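The bag that bites back

A rental kit from Favico promises to teach two robot arms to handle paper shopping bags. Our writer spent a day with it and came home with a new respect for the people who pack her groceries.

By Faustine Moulin

I have packed an awful lot of shopping bags in my life, first behind a bakery counter when I was a student and later for a household that seems to live on oranges and toilet paper, and I can't say I ever gave one of them a moment's thought. You shake it open, you put the heavy things in, you squash the bread, you go home. So when a press note came in about a kit meant to get a pair of robot arms doing the same job, my first feeling was something like pity for whoever had to sell it. Then I went to Ornside and watched, and I stayed until they turned the lights off.
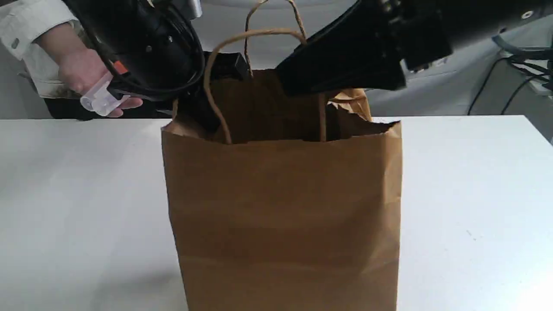
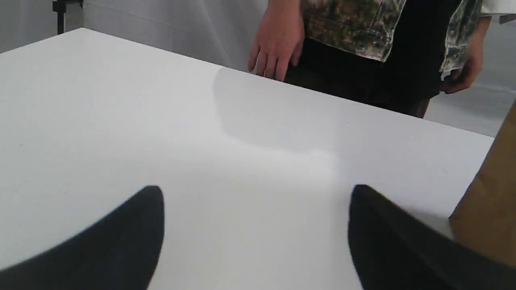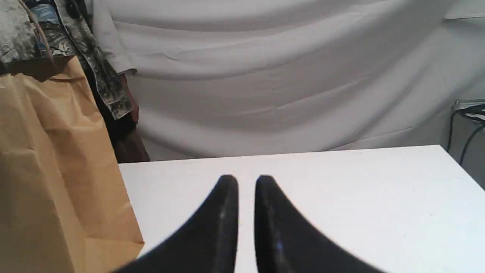 The Favico grippers at Ornside, with one of the brown paper bags. The second and third pictures come from the cameras on the wrists.

What you get for your money

Favico is a small company, and the thing it rents out is simply called the Pair. You get two arms, two black grippers, a small camera for each wrist, a control box, and the software that ties the lot together. You also get a person for the first day, and I'll come back to that, for in my opinion the person is the best part of the package. The customers Favico has in mind are shops and small warehouses that send out orders in paper bags and would like to find out whether a machine could take over some of that packing before they go and spend serious money on one.

Ornside is one of those customers. It sells pantry goods by mail and by pickup, mostly jars and bottles and small bags of dry things, and it had the Pair on a trial when I visited in May. The room they'd given over to it is plain and bright and smells faintly of cumin from next door (I was told you stop noticing after a week, and I was a little sorry to hear it).

My guide for the day was Estíbaliz Robles, who came over from Favico to set up the kit and who has the kind of patience I associate with piano teachers. She has been installing these things for long enough to know what each new customer will ask first. It's speed. They all want to know how fast it goes.

"I tell them to ask me again after lunch," she said. "By lunch they've seen it miss the handles a few times and they're asking better questions."

Why paper is hard

A cardboard box is a very polite object. It has flat sides and stays where you put it, and if you nudge it a little it moves a little. A paper bag with rope handles is nothing like that. It leans. The handles flop forward or back as they please. Push on the rim and it may fold, or it may tear, and a bag that has been pushed about for a while has quite a different mouth from the one it started the morning with.

All of this matters to a robot in ways I hadn't considered. One arm has to go in past the handles on its side without dragging them down, and the other has to find its own way in from across the bag, and there isn't much room up there for two sets of bulky black knuckles. I watched an approach go wrong in the slowest, gentlest way imaginable. A fingertip caught the inside of a handle, the bag tipped toward it like a sleepy dog, and the arm, to its credit, stopped. Robles set the bag upright and nodded as if it had told her something useful.

The grippers themselves are nicely thought out, I think. The fingers are curved and taper to rounded tips, more like a pair of thick paddles than the pointy metal tweezers I'd pictured. Up close they scuff, and Favico doesn't mind. The finger covers count as wearing parts and come off with a hex key, and a spare set travels in the case. I was allowed to change one. It took me far longer than it took her, and she very kindly looked at her phone while I did it.

Watching through the wrist

If you want to understand why this kind of work is still work, ask to see the wrist camera view. Favico puts both feeds up on a laptop while you practice, and I found them hard to look away from. You see a great deal of your own fingers. You see white table, and the bag comes and goes along one side, and whoever is standing behind the table turns into a jacket and a pair of hands. I tried to judge how far the rim of the bag was from the fingertips using only that view, and I was hopeless at it.

The software does better than I did, though it wants teaching. You guide the arms through the job yourself, again and again, and the system stores each run along with what the cameras saw. Favico suggests 100 good runs before you ask the Pair to try a new item without help, and it's quite firm about the word good. A run in which you fumble and recover can be kept, and is often worth keeping, but you have to label it as such. A run in which you fumble and give up goes in the bin.

That comes to a lot of standing. Ornside had reached 38 runs on a new shape of spice jar when I was there, and the two people sharing the job had already worked out that 20 in a row was as many as either could do before getting sloppy. They swapped over, made tea, came back. There was a nice rhythm to it by the afternoon, a bit like shelling peas with somebody you get along with.

My turn came after the tea. I had imagined something like a video game, and it's closer to stirring a heavy sauce with both hands while reading the recipe through a keyhole. My first run was a disaster, my second was a smaller one, and on the third I got a plastic jar over the rim and let go of it at what felt like a sensible height. It went in with a thud. I was absurdly pleased!

The software, which needs some love

I'd like to be all praise here, but I can't be. The program that sorts and labels your runs is called Zovasska, it's made by a different company, and Favico bundles it with the kit. The two of them don't always seem to be on speaking terms. You name an item in one place and it shows up under a number in the other. If you stop a session early, the last run may be saved twice, and somebody has to go in later and delete the copy by hand. The search box is fussy about capitals. These are small things, I know, but they're small things you meet every single day, and a shop hiring this kit isn't going to have a software person sitting in the back room.

Robles took my grumbling well. A newer version is on its way, she told me, and the double saving is at the top of the list. In the meantime she leaves every customer a printed sheet with the workarounds, and Ornside had theirs taped up beside the laptop with extra notes added in two colors of pen.

My other complaint has to do with the cables. Two arms, two cameras and a control box make for a fair amount of black spaghetti, and the clips supplied to tidy it away aren't up to the job. Some of it hangs in loops that you learn to keep an eye on. I'd have liked a proper sleeve, or at least better clips – and for what the rental costs, I don't think I'm being greedy.

The person in the package

Now to that first day. Plenty of companies will ship you a machine and a link to a video. Favico sends someone who stays from opening until closing, helps you choose the table and the height, hangs a backdrop if your wall is too busy for the cameras, and then stands there while you make your mistakes. After that you have a phone line, and the customers I spoke to said it gets picked up.

One of them was Ibrahim, a family bakery supply business that had the Pair before Ornside did and gave it back at the end of the term. I called expecting a sour story and got rather a sweet one. Their orders had changed, they were sending out more boxes and fewer bags, and the sums no longer added up. But they'd learned which of their products a gripper can hold and which it can't, and they'd redesigned a lid on the strength of it. The woman I talked to would rent it again, she said, if the bags ever came back.

I think that's the right spirit in which to take this kit. It won't clear your packing bench by the end of the month, and if a salesperson tells you otherwise I'd ask them to demonstrate with a bag that has already been used a few times, one with a good rip in the rim. What it will do is let a small business find out, at its own pace and with its own jars, how much of the job can be handed over.

Should you rent one?

If you pack the same small range of sturdy things into the same size of bag all day long, yes, I'd have a conversation with Favico. If your orders are a jumble of soft fruit and greeting cards, I'd wait. And if you do go ahead, set aside somebody who likes repetitive work and is good at it, and don't make them squeeze the teaching in between phone calls. The Ornside people were clear about that, and so was Robles.

On the way home I stopped for a few groceries. The young man at the register flicked a paper bag open with one hand, dropped in a bottle, a loaf, and a carton of eggs, hooked both handles over two fingers and held it out to me, all while telling his colleague about a movie. I asked him to do the next customer's a bit slower so I could watch. He gave me a very odd look, and then he did.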